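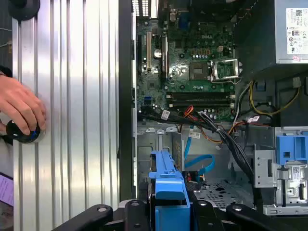 Working Papers > Reuse and Waste > Skovora Study > Section 4

Tuesday, February 13, 2018
Elin Meredith and Steinar Hallgrímsson

4. Storage time and the condition of returned desktops

4.1 Sample

The records used in this section come from the Skovora collection point, which takes in unwanted office equipment from 11 parishes and passes it to the Drurkari workshop for sorting. The register lists 555 desktop computers with a known year of purchase and a stated year of last use. Laptops, servers and thin clients were left out. So were machines handed in without a form, as the length of storage could not be worked out for them.

By storage time we mean the gap between last regular use and the day the machine was handed in. Owners gave the year of last use from memory. Nguyen and Cormier, working with an earlier form of the same register, found that people tend to place the end of use later than it was, and the storage times given here should be read as low estimates.

4.2 Grading

Each machine was opened and graded on a bench. The grader recorded the state of the board, the power supply, the drives and the casing on separate lines of the form. Most of the towers in the register have a side panel that comes away from the chassis, and with the tower on its side and the panel off the motherboard is open to view (Figure 2). Casings that were riveted shut were graded from the outside only and carry the mark R in the register.

Figure 2. Desktop tower on its side with the side panel removed.

Grades run from A (fit for resale as it stands) to D (material value only). Grade C covers machines that yield at least one part on the Hiebert price list, a list drawn up by the workshop each April and used unchanged until the next. A part that was saleable in one year may therefore have dropped off the list in the next with no change in its condition. We return to this in 4.4.

Two graders worked on the register. Where their grades for the same machine differed, the lower grade was kept.

4.3 Results

Storage time and grade are linked, but less closely than the Dredar model assumes. That model treats loss of value as a steady yearly fall beginning on the day of purchase. In the Skovora register the age of the machine at last use explains more of the grade than the years in storage that followed. A computer put away early in its life and kept in a dry room often reached grade B. One worked hard until it was replaced seldom did, even when handed in within the year.

The longest storage time in the register is 16 years. The machine in question was graded D on account of its board and supply, although its casing was sound.

Place of storage was recorded in free text and had to be coded by hand. Cellars and outbuildings were merged into a single class, the wording on the forms being too loose to keep them apart. Machines from this class show more corrosion at the rear ports and were more often refused by the workshop.

4.4 Limits

The yearly change in the price list affects the boundary between C and D. Bouchard has proposed fixing the list at one year and grading all machines against it. We tried this for the D group alone. Some machines moved up to C, mainly on the strength of memory modules, and the order of the storage classes stayed the same.

A further limit is that the register holds only what people chose to bring in. Equipment still in cupboards is missing by design, and the survey of parish offices described in Section 5 was set up to cover part of this gap.

Contact the editors | © 2018 Skovora Working Papers | Back to top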